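Packing and Storing the Day Backpack: Frequently Asked Questions

These answers apply to the Inholm and Sivik day backpacks sold by Marnex. Where the two models differ, the answer says so. For the wheeled Lundgren bag, see its own page.

What size surface do I need to pack on?

A flat tabletop at least 52 cm deep. The bag should lie on its back panel with the zipper side up and the straps free. Packing on a bed or sofa lets the base panel bow, and heavy items then settle toward the bottom corner once the bag is lifted.

Should the bag be packed standing or lying down?

Lying down for the main compartment, standing for the front pocket. The main zipper opens on three sides, and the compartment is easier to fill evenly when it lies open. Close the main zipper before standing the bag up to load the front pocket.

Where do heavy items go?

Against the back panel, at mid-height. A laptop goes in the sleeve first. Books go directly in front of it, spine down. Clothing and other soft items fill the remaining space. Do not put a water bottle in the main compartment, even an empty one with the cap on — condensation is enough to mark paper.

What do I do with the shoulder straps while packing?

Pull both straps out from under the bag and lay them away from the zipper track. A strap trapped under the back panel raises one side of the bag and makes the load lean. Loosen the adjusters fully before you start and reset them after the bag is closed.
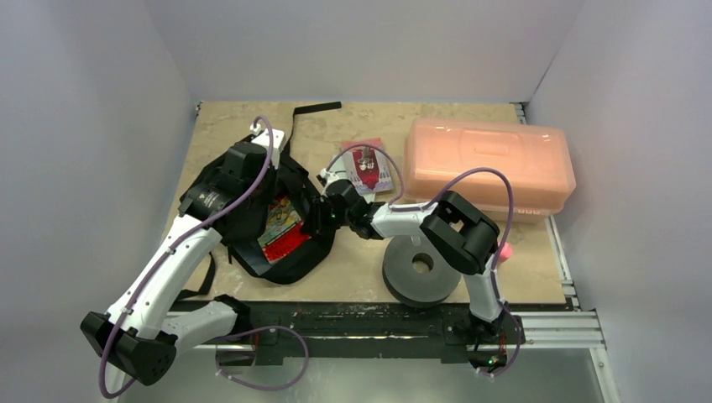 Black backpack on the tabletop, with a shoulder strap extended across the surface.

How do I pack rolls of tape, cable coils and other round items?

Lay them flat, with the center hole facing up, and use the hole for something small such as a folded cloth or a spare battery in its case. Round items packed on edge roll when the bag is tilted and press on the zipper from inside. A roll thicker than 6 cm should go in the main compartment, not the front pocket.

How much weight can the bag hold?

Both models are rated for 6 kg. The stitching at the top of the straps is the limiting part. If the seam there shows open thread, stop using the bag and contact the service desk.

The zipper stops partway. Is it broken?

Usually not. Check for lining fabric caught in the slider. Hold the lining flat with one hand, back the slider up 3 cm, and try again. If it stops at the same point with the bag empty, inspect the teeth for bent or missing sections. Zipper wax may be used on the Inholm. The Sivik has a coated zipper and should only be wiped with a damp cloth.

How should the bag be stored when empty?

Close all zippers, leaving a gap of a few centimeters in the main one for air. Store the bag upright on a shelf or hang it by the top handle. Do not hang it by one shoulder strap for long periods — the padding creases and does not fully recover.

Can I wash it in a machine?

No. Empty it, shake it out over a sink, and clean the outside with lukewarm water and mild soap. Stuff the main compartment with a dry towel to hold its shape while it dries. Drying takes some 52 hours indoors with the bag open. Keep it away from radiators and direct sun.

Where do I find the part number for a replacement strap?

On the white label inside the main compartment, below the laptop sleeve. Strap sets for both models start with 252, followed by a letter for the color. Straps are sold in pairs. The older Sivik, sold until January, uses a narrower buckle, so measure the webbing before ordering.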